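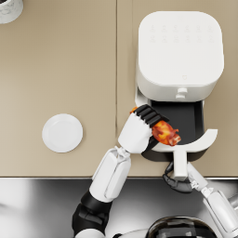
*Leobardo Medrano*

## Lallunel ground crew headset

The Lallunel is a headset for people who work near aircraft on the ground: marshallers, fuel crews, tow drivers and the safety staff at flying displays. It protects the hearing and it lets the crew speak with each other by radio while the engines are running.

We make it in one size with an adjustable headband. The ear cups are deep enough for most ears, and persons who wear glasses can choose the soft seals, which close better around the frame. Please order these at the same time as the headset, as we do not send them separately outside of the country.

### Main data

- Weight: 11 ounces without the cable
- Battery: rechargeable, 95 hours in listening mode
- Boom microphone, can be worn left or right
- Cable connector: straight, or angled on request
- Order number: 106

The battery time is measured at medium volume. If your crew talks very much the time will be shorter, and in strong cold also.

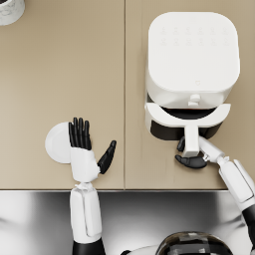
*Countertop seen from above*

### Use with the Grunolitz belt radio

The headset is delivered with the plug for the Grunolitz belt radio. For the older Pacheco radio an adapter is necessary. Put the adapter on the radio first, and then connect the headset, otherwise the microphone may stay silent until you switch the radio off and on again.

For display days we recommend that one person in the crew keeps a spare headset charged. Isauro Ibarra in our workshop can set a complete group of headsets to the same volume limit before delivery. Write to him with the number of pieces and the type of radio. In May he has many orders before the display season, so please allow more time.

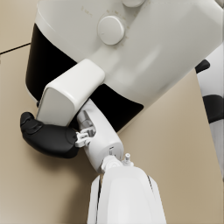
The ear seals are a wearing part. Change them when the surface becomes hard or shows small cracks, and after about 3000 hours of use in any case. A seal is pulled off by hand and the new one is pressed on all around the edge until it sits flat. Clean the cups with a damp cloth only. Fuel and de-icing liquid must be wiped off the same day.

### Storage and transport

The Mumlow case holds two headsets with their cables and one charger. It is sold separately. Do not close the case with the microphone boom turned outward, the joint can break.

Repairs are accepted at our counter on Saturday morning or by mail. Please include a note with your phone number and a short explanation of the fault.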